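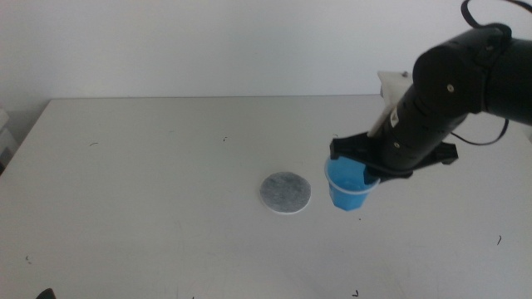

The blue cup and the gray disc, on the big table. Late morning.

Up at six, cold in the kitchen, coffee standing. February has been all like this so far. I had meant to write last night but went straight to bed after the dishes, so this covers the end of yesterday too.

Yesterday was mostly boxes. The order from Leketti came at last, in one carton much too big for it, and I spent an hour getting the paper out and flattening it. Everything was there except the second tray. I wrote to them and got an automatic answer with a case number, 3909, which I am putting down here so I don't have to go looking for it. The cups I had ordered I put on the shelf by the door. I did not wash them yesterday and should have.

Today was the table. I have wanted to get it cleared for a long time. Things land on it when I come in and then they live there – mail, the tape measure, the bag of clips, a sweater. I started at the back where it meets the wall and worked forward. Most of the paper went out. The receipts I kept, in the folder from Rangel, and the folder is now too full to close, so I will need another one. The clips went in the drawer. The tape measure I left on the windowsill, and I have already gone looking for it once in the drawer.

Wiped the top down twice, first with soap and then with plain water. It is a pale top and shows every ring. There was an old coffee ring near the left side that I had given up on, and baking soda took most of it off. I used more than I needed to and had to rinse again.

After that it was the cup and the disc. I like the small blue one for this because it is easy to see against the table. The disc is mottled gray and I would lose it on a darker surface. I had thought of using one of the bigger cups, but they look heavy next to it. Cremilda Siqueira thinks I should get a disc in some other color. She may be right, but I have this one and it does the job.

Lunch at half past one, soup from the freezer and the end of the bread. I ate it standing by the counter so as not to put anything on the clean table. That won't last. By the weekend there will be mail on it again.

Iona McIver called in the afternoon about the shelves. She has a set from Votora that she no longer wants, 16 inches deep, and asked if I could use them. I measured the wall next to the door (once I had found the tape) and they would fit with a little left over, if I move the coat hooks. She wants them gone before the end of the month. I said yes. I asked what she wanted for them and she said to bring her a jar of the plum jam, which seems low. I will bring 2 and see if she argues.

Moving the hooks means filling the old holes, and I don't know if I have any of the wall paint left. There is a can under the sink with no label that I think is the right one. I opened it and it had a skin on top but was fine underneath. I painted a patch behind the door to test it and will look at it tomorrow in daylight. The wall always looks bluer in the morning than it does at night, and I have been fooled by that before, when I did the hallway and ended up with two colors that met at the corner.

Washed the new cups in the evening. One has a rough place on the bottom. It won't matter if I use it for pencils. The rest dried on a towel and then I put them away, large at the back and small in front, which is the reverse of how I had them, and I expect to reach for the wrong one all week.

Bills: the electric is almost 400 for the two months, more than last winter. I read it over to see if there was a mistake and couldn't find one. The heater in the back room is the likely cause. I have been leaving it on overnight and am going to stop.

Started the book Cremilda lent me, about a family that runs a ferry. Slow so far. I read one chapter and then read the last page of it again and went to find my glasses.

For tomorrow: look at the paint patch. Write to Leketti again about the tray if there is no answer by noon. Buy bread, a folder, light bulbs for the hall. Coro closes early this month, so go there first if I want the bulbs. Call Iona back with a time for the shelves and ask if she still has the brackets.

Bed at ten. Heater off.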